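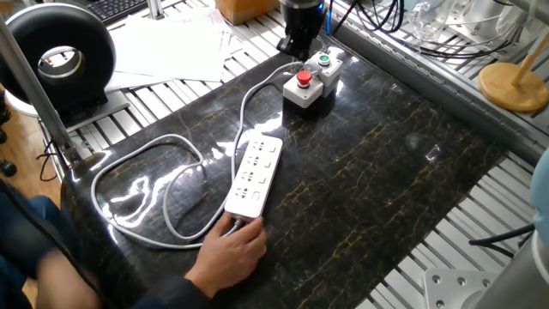

Home | Talks | Notes | Contact

Bench Power, speaker notes
Dougal Urquhart, Zolcombe, 27 Jun 2022

Slide 1. Say who I am. Fifteen minutes, questions after.

Slide 2. One power strip, four outlets, switch at the end. Ask who has one on their bench right now. Wait for hands.

Slide 3. Cable slack. A long white cable in a big loop takes up half the work surface. Coil it or run it along the back. Mention the Prernedus bench, 385 hours before we rerouted anything.

Slide 4. Buttons. Red and green in separate housings, side by side. Fix both down before you wire anything else. Skip if short on time.

Slide 5. Shiny tops. Black marble pattern looks good and throws glare from the ceiling lights. Matte mat, move the lamp.

Slide 6. Handout is by the door. July session is at Fonetti.

Comments

Ene: Is the mat on the handout?

rk: Slide 4 went by too fast for me.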